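Is Your Grandmother's Jewelry Worth Anything?

The appraisal business would like you to think so

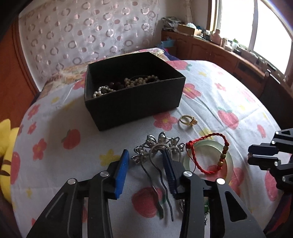 Every family I know has a story about the brooch. It came over on the boat, or it was a gift from a countess, and one day it is going to pay for somebody's college. I have heard a dozen versions, and I have yet to meet the student whose tuition it covered.

The story is good for business, though. In Wilton, where I live, three shops now offer "heirloom consultations," up from none when I moved here. A chain called Ostena will look over your inherited pieces for $106 and send you home with a certificate in a padded folder. The certificate gives a replacement value, and that is where I start to get suspicious.

Replacement value is what a store might charge you for a similar new item, usually for insurance. It is a long way from what a buyer will hand you across a counter. Rianne Geerts spent 20 years buying estate jewelry before she retired in March, and she told me the gap is the first thing she had to explain to nearly everybody who walked in.

"They'd bring me a paper that said $3,000," she said. "I'd offer a few hundred for the gold, and they'd look at me like I was a thief."

Did the paper lie? Geerts wouldn't go that far. She did point out that a high number makes a customer happy and a low one makes them ask for their money back. It also means a bigger insurance premium, which the family may go on paying for years on something they keep in a sock drawer.

Sanne Verbruggen, who manages the Ostena branch, disagrees, as you might expect. Her customers want peace of mind, she says, and most have no plans to sell. Fair enough. But when I asked how many understood the difference between the two figures before they paid, she said she'd have to get back to me. She hasn't.

Then there are the apps. Cleno asks you to upload a few snapshots and promises an estimate within the hour. I sent it my aunt's bracelet twice, under two different names. One answer was $2,000. The other was less than half of that, and both came with an offer to list the thing for sale, for a fee.

If you do want a number, ask for fair market value in writing, and ask whether the person giving it also hopes to buy the piece. Get a second opinion from somebody who doesn't. Or leave the bracelet alone. I wore my aunt's to dinner last week, and I still have no idea what it's worth.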